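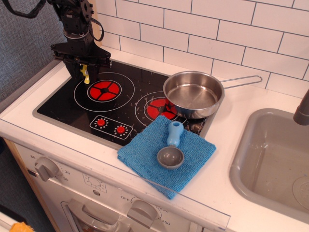 How long do you really need to cook onions before they're caramelized? Most of an hour, if you want them dark brown and jammy all the way through.

I know, I know. Every recipe card says ten minutes, and I believed those cards for most of my adult life! I'd stand there with pale, floppy, slightly scorched onions and figure I had bad onions. Then last November I got a 10 pound sack on sale at the Mundmont farm stand and decided I was going to make them over and over until I got them right.

So, what I do now. I slice them pole to pole (root end to stem end) because they hold together better that way, not too thin, maybe the width of a pencil. Butter and a glug of olive oil in the widest pan I own. Onions in, a good pinch of salt, lid on, medium heat. The lid is the part I'm most excited about. They steam in their own juice and slump down to almost nothing, and you don't have to stir much at all during that stretch, so you can go unload the dishwasher or whatever.

Lid comes off once they're soft and swimming. Then the heat goes down a notch and you stay in the kitchen. Stir, scrape, wait. When brown stuff builds up on the bottom, splash in a spoonful of water and scrape again. I do this five or six times and every single splash makes the color deeper and the smell better. My neighbor on the landing has asked what I'm making twice now.

I don't add sugar. I tried it in one batch and it tasted like pie filling. Baking soda I tried too, and yes, it speeds things up, but the onions went to mush and had a soapy edge I couldn't get past. If you want onion spread, go for it!

A tiny splash of cider vinegar right at the end wakes everything up. Don't skip it.

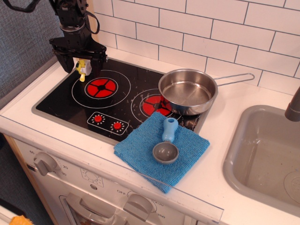 Piyumi Munasinghe wrote in after my last onion post to say she does hers in the oven, covered, at 350, and only finishes them on the stove, and that she gets a double batch that way with hardly any stirring. I tried it the same night. She's right, it's lovely for a big batch, though mine took longer than hers and I missed the really dark bits you get from scraping the pan.

They keep about 8 days in the fridge in my experience, and they freeze beautifully in an ice cube tray. Two cubes in a pan of scrambled eggs, wow. Also: on toast with sharp cheddar, stirred into lentils, under a fried egg, in the middle of a grilled cheese, or straight off the spoon at the counter in your socks.

Next on my list is French onion soup, the whole business with the toast and the bubbling cheese. I've been going back and forth on beef stock or a good mushroom one. If you have strong feelings, leave them in the comments, and tell me what bread you use too, since the baguette I like from the Talukder bakery sells out before I'm even dressed.

Recent posts
A cornbread that doesn't crumble
What I bring to the Plorholm potluck
Soaking beans, or not
My favorite lunch in Sindow

Last updated: January 2024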